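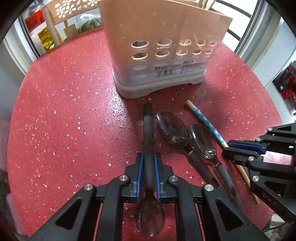
4. Setting up the utensil caddy

Applies to the two-compartment Stukdale caddy, table or counter use. If you have the single cup Wakent, skip to section 5, the steps are different.

Before you start

Clear a patch of counter near where you'll keep the caddy. Wash everything first, caddy included. Let it all dry. Overnight is best, chopsticks hold water longer than you think.

Note: take off any packing tape. Leave the label near the base if you like, doesn't matter for use.

4.1 Sorting

1. Tip everything out onto the counter. Lay it flat, don't stack.
2. Spoons in one group, handles all facing the same way.
3. Chopsticks in another. Match pairs now. Patterned ones are easy, plain ones go by length.
4. Check each spoon bowl for cracks. Hold it up to the light, the clear plastic shows them quick. Cracked = throw out.
5. Odd chopsticks: keep one for stirring if you want, bin the rest.

Caution: see-through spoons are for serving and eating. Don't leave them resting in a hot pan.

4.2 Loading

1. Stand the caddy on a flat spot, openings facing you. Not right next to the stove.
2. Chopsticks go in first, all in one compartment. They will lean. Fine.

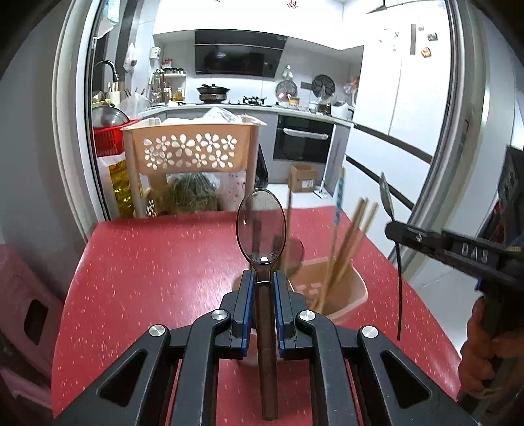
Fig. 4-2. Chopsticks in the holder, spoon held in front.

3. Spoons next, other compartment, handle down and bowl up. Grip by the handle, keep fingers off the bowl.
4. Don't force it. If a spoon wont drop in easily, take something out. Max load is 22 pieces, both sides together.
5. Long flat tools (spatula, stirring stick) go in last, at the side.

Note: metal tools are heavier and can tip a half empty caddy. Hang them if you have a hook.

Caution: no knives in the caddy. Use a block.

4.3 Final check

1. Push the caddy lightly with one finger. Shouldn't rock. If it does, move some weight to the lighter side.
2. Look at the holes along the front, nothing should be poking through.
3. Leave a gap behind so air gets in. If there's a rack back there, pull the caddy foward a bit.

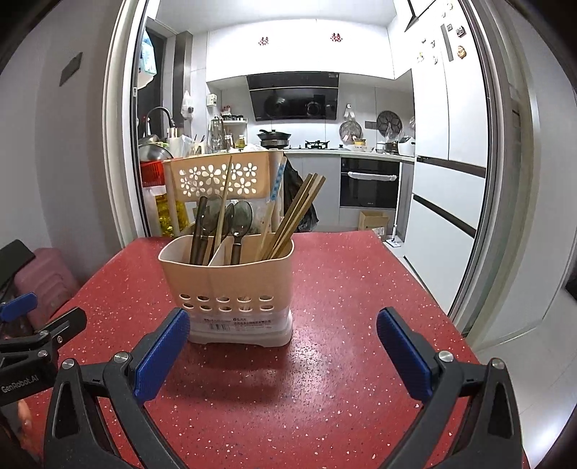 4.4 Cleaning

Empty it every Tuesday, or whatever day suits. Warm water, dish soap, old toothbrush for the holes. Rinse, turn upside down, dry before reloading.

Caution: no boiling water. No scouring pads on the spoons, they go cloudy.

Missing parts or a split caddy, write to Stelios Sarantis at the Cleseck parts desk. Say which model and include your order number.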